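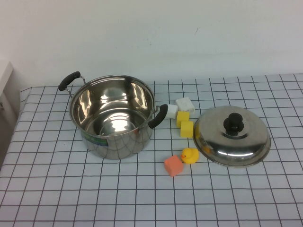
Greifer im Vergleich: Projektbericht von Mio Honda und Delia Cârstea
13. August 2019

Eigentlich wollten wir einen ganzen Arm bauen. Unser Betreuer hat uns das zum Glück ausgeredet, und so haben Delia und ich im Juli nur zwei Greifer verglichen: den Stenik mit seinen schwarzen Fingern und den Leinonen, der deutlich schmaler ist. Beide liefen am selben Arm und mit demselben Wostar-Controller.

Aufgabe: Schaumstoffwürfel und eine Gummiente in den Topf legen, danach den Deckel drauf. Klingt wie Kindergarten, hat uns aber ganz schön Nerven gekostet! Pro Greifer haben wir 100 Durchgänge gemacht, gesteuert von Hand und mit Blick durch die Handkamera.

Die Würfel gingen mit beiden gut. Schaumstoff verzeiht ja viel, man kann ruhig etwas schief zupacken. Blöd wird es, wenn mehrere Teile dicht beieinander liegen – da schiebt der Stenik mit seinem breiten Finger gern den Nachbarn weg. Delia hat sich angewöhnt, immer erst den äußersten Würfel zu nehmen.

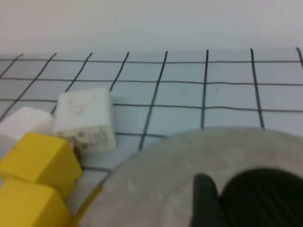

Würfel und Greifer

Beim Deckel war der Leinonen klar im Nachteil, der Knauf ist ihm ständig weggerutscht. Mit dem Stenik ging es viel besser, nur sieht man aus der Handkamera so nah am Topf kaum noch, wo der Tisch aufhört.
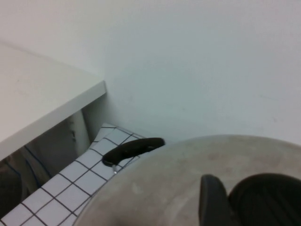

Ich habe deshalb fünf Durchgänge lang nur geübt, den Arm vor dem Absenken noch mal ein Stück zurückzuziehen. Das kostet Zeit (Delia fand es furchtbar langsam), aber ich würde es wieder so machen. Als Nächstes wollen wir die Kamera etwas höher setzen und den Deckel noch mal testen.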